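I keep seeing the same advice this week: don't buy a new server, buy a used server board for a fraction of the price and build around it. I've done it twice. Here's my case for being a lot more suspicious than the people posting the links.

Start with the word "refurbished." I asked Pasari, the shop everybody links to, what they do to a board before it gets that label. The answer was that it is "inspected and cleaned." Inspected for what? Cleaned with what? They didn't say. A guy with a flashlight and a paintbrush meets that standard.

"Tested working" isn't much better. Tested how long? With how much memory? A board can get to the setup screen with one stick in one slot and still have a dead channel on the other side. If the seller only tried one stick, they're telling the truth and you've still got a bad board.

My first one was exactly that. Half the memory slots didn't register. The seller offered me a partial refund if I'd leave good feedback. I took the full refund and left the feedback I felt like leaving.

Then there's the price. The board was 73 dollars, which sounds great until you find out it's a weird shape that fits no normal case. Add the right case, a power supply with the right plugs, coolers that fit the odd bracket, and registered memory. I was at nearly 300 before anything spun.

And power. People post their parts list and never their electric bill. Some of these boards idle like a space heater. In December I didn't mind. The rest of the year it's a hot box in a closet with a door I can't close.

Now the "grading" sites. Innes gives every board a letter. I've read their grading page twice and it covers scratches, missing shields and bent brackets. It says next to nothing about whether the thing runs. I don't care about scratches. It's going inside a metal box.

Fuvow sells an "extended burn-in" as an add-on at checkout. I asked for the log from the burn-in on mine. Still waiting. If you ran a machine for that long you have a log, or you could take a phone picture of the screen. I'd pay for that. I won't pay for the words.

So what do I look at? Socket first, always. Bent pins are the number one way these die, and it usually happens when someone yanks the processor and tosses the board in a bin with no cover. If the listing photos skip the socket, I skip the listing.

Then the connectors. White plastic ones get brittle with heat and crack when somebody pulls on the wires instead of the plug. A cracked shell can still make contact, for a while. I wiggle nothing, I just look at the corners with a bright light from the side.

Then capacitors. You want flat tops and clean bases. I'll admit this one is oversold. People talk like a bulging cap is the only way a board fails. A perfectly healthy looking cap can be bad, and most dead boards I've had my hands on looked great.

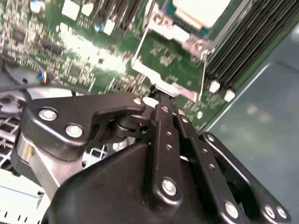

Got a reply already saying I'm overthinking it, that these boards were built to run around the clock for years and a few years in a rack hardly counts as wear.

Fair, partly. They're built well. My complaint was never with the factory – it's with the trip between the rack and my front door. Pulled in a hurry, stacked, shipped in bubble wrap with no static bag. The rack years are probably the easiest part of its life.

Also, look how tiny most of the parts on a board like this are. Little specks all over the green. Knock one off with a screwdriver and you may never notice it's missing, and I doubt whoever is grading for scratches will either. I check along the edges and near the mounting holes, where tools slip.

Someone else asked about Eneo, who claim 3,000 boards sold and hardly any returns. Maybe. Their return window is 2 weeks and plenty of people buy the board first and wait on the rest of the parts. Hard to return something you haven't been able to turn on yet.

My rule now: have the power supply, cooler and memory on the desk before the board shows up. Fill every slot the first night. Run a memory test till morning. Take pictures of the socket before you touch it – sellers love to say you bent the pins.

Would I do it a third time? Maybe, for a machine I didn't need. For anything holding the family photos, no.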